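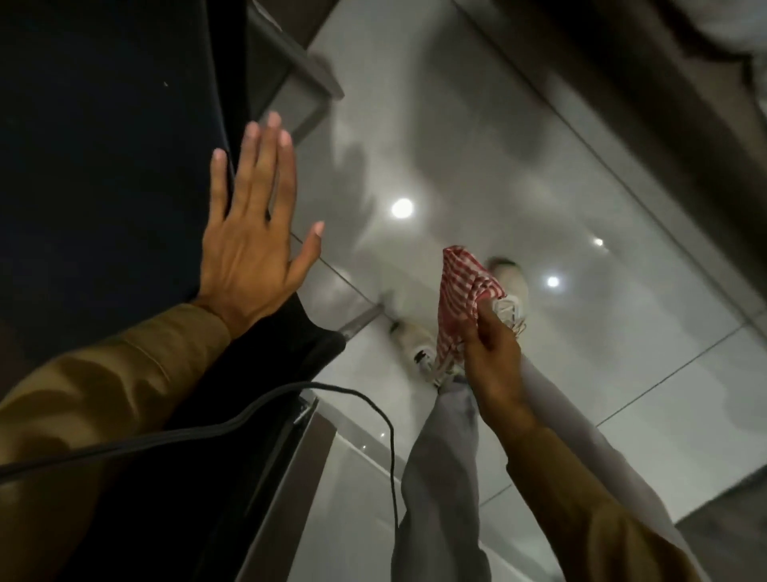

**Prustuvdale Combat Sports Club – general meeting, February**

Minutes by Nelly Cáceres. I said I'd do them once and this is the third time, so you're getting them my way.

**There:** me, Jairo Huaranga (chairing), Gilberto Arboleda, Jhosep Mosquera, plus a decent crowd of members along the back wall. **Apologies:** Abelardo Marulanda, who was driving back from Skutolport and rang in for the matchmaking item, then lost reception halfway up the range.

Jairo got us going at 7.10 pm. Last meeting's minutes were passed with one fix – I'd written that Gilberto was "retiring" from cornering. He is retiring from cornering *amateurs under 18*. Sorry, Gilberto.

**1. The autumn fight night**

This took up most of the evening, so settle in.

We've got 8 bouts pencilled in, all amateur MMA rules, three-minute rounds. Jairo read out the card as it stands and there was a fair bit of muttering about the lightweights. We've got far too many of them and hardly anyone at welter, and two of our lightweights have been sitting out since the last show because we couldn't find them an opponent. Jhosep reckons one of them could go up a division without much trouble. The lightweight in question was in the room, eating a muesli bar, and said he'd think about it.

Abelardo (on the phone at this point) told us the Ospina gym will send four fighters, maybe five, provided we do weigh-ins the morning of the show and not the night before. They've got a long drive and don't want to pay for motel rooms. I'm all for same-day weigh-ins anyway! I've seen what some people do to themselves in a sauna with a whole night to get the water back on, and I don't like it one bit. Gilberto was against. He says same-day only means the silly ones cut just as hard and then fight dry. We went back and forth on it for ages and I'll admit I got a bit loud.

Where we landed: same-day weigh-in, a one-kilo allowance, and anyone who misses by more than that doesn't fight. Carried, with Gilberto voting no and asking me to write down that he voted no.

**2. Main event**

Jhosep wants to top the bill with the featherweight rematch. Everyone remembers the first one, split decision, half the hall booing and the other half standing on chairs. Jairo would sooner have the heavyweights on last, seeing the Skutolport crowd always turn out for a heavyweight. I said the rematch sells itself, and a heavyweight bout that's over in forty seconds is a rotten way to send people home (we've done that, remember).

Rematch goes on last, heavyweights second last. Carried.

**3. Hall and tickets**

The Skutolport hall holds 400 seated with the cage up. We lose a row on the judges' side and there's no getting it back. Ticket prices stay where they were. Somebody at the back asked about a family ticket and Jairo said he'd look into it, so I'm putting it here where he can't lose it.

Pre-sales to members open first, and 168 seats are being held back for the visiting gyms. Any they don't want get released a week out.

**4. Mouthguards**

Grenadent have offered us custom-fitted mouthguards at a club rate if enough people sign up in one go. They'd come to a training night and take the moulds on the spot. Jhosep has had his for two seasons and passed it round in its case, which was brave of him. Sheet is on the noticeboard. Juniors need a parent's signature.

We also talked about making fitted guards compulsory for anyone on the card. Plenty of support for it, but a couple of the newer fighters are watching their money. Held over.

**5. Money**

The account stands at $1,353 after the insurance came out. That covers the hall deposit, and not a great deal on top of it. The ringside doctor gets paid first, as always, and Jairo doesn't want anything else bought until tickets start moving. Gilberto asked about new focus mitts. No new focus mitts.

**6. Other bits**

- Judging: we need one more scorer who isn't attached to any gym on the card. Jairo to ring the state body.
- Walkout music to be in by the end of the month. One song each, and I'll be listening to all of it first.
- The Thursday-style open mat is a muddle with the beginners' class before it. Jhosep will start his warm-up ten minutes later and we'll see how it goes.
- Thanks to whoever fixed the hinge on the cage door – it closes properly now, first time in ages.

**To do**

Jairo – scorer, family ticket, hall deposit
Jhosep – talk to the lightweight again
Abelardo – get Ospina's names and weights in writing
Me – ticket page, music, these

Closed at 9.25 pm. Next one's in the upstairs room, same start time, bring your own mug.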